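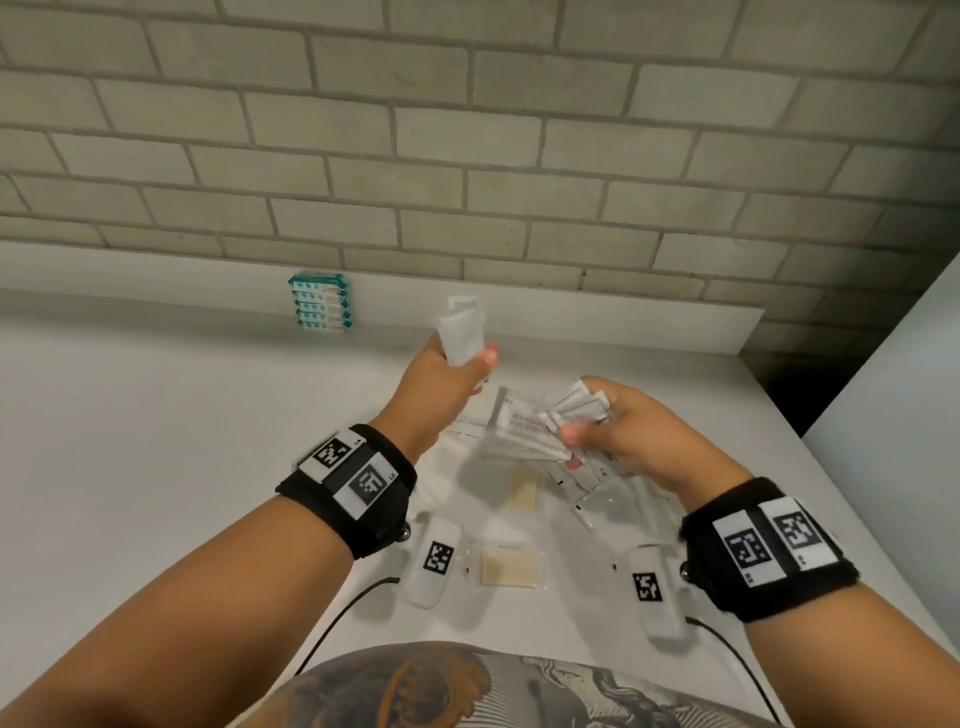

# Chapter 3: Guest Supplies and Small Packets

Every lodging property, large or small, gives its guests a number of items meant to be used once. Soap, dental items, combs, and wipes are the most common. Their cost per room is low, and for that reason they are often handled with little care. This chapter treats the sorting, checking, and packing of such supplies as regular work with its own standards.

The methods described were first set down by Delia Iturra for the housekeeping staff of the Kurkach guesthouse, a property of 32 rooms. They were later revised by Florencia Cabral. Students should read Section 3.1 before the practical session and bring the supply list from Chapter 2.

## 3.1 Preparing the Work Surface

Packing is done on a clean, flat, well-lit counter. Goods that belong to the day's work are placed within reach, and reserve stock is kept toward the back.

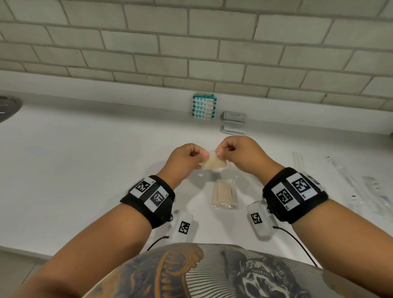
Stock control begins with keeping like items together. A packer who must search through a mixed pile will work slowly and make errors. Bulky goods should be stacked flat against the wall, as with the teal and white packages at the rear of the counter, so that the front stays free for handling. Clear bags are preferred for small goods – the contents can be checked without opening them. Torn wrapping is removed at the end of each batch.

## 3.2 Sorting by Label

Packets of similar size and color are easily confused. The label should be read each time a packet is picked up, even when the whole box is believed to hold one product. Packets with damaged seals are set aside and entered on the loss sheet. 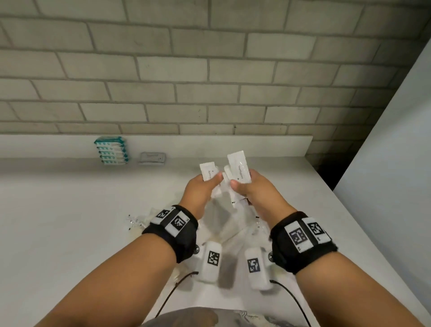 **When should a guest kit be checked?**

Each kit is checked once before it is closed and again when it is placed in the room. The second check is made by a different member of staff, who signs the room card.

At Kurkach, a batch consists of 40 kits. The packer records the batch number, the date of packing, and any item that was replaced – a missing entry means that the batch is held until the record is complete. Section 3.3 explains how these records are used in ordering.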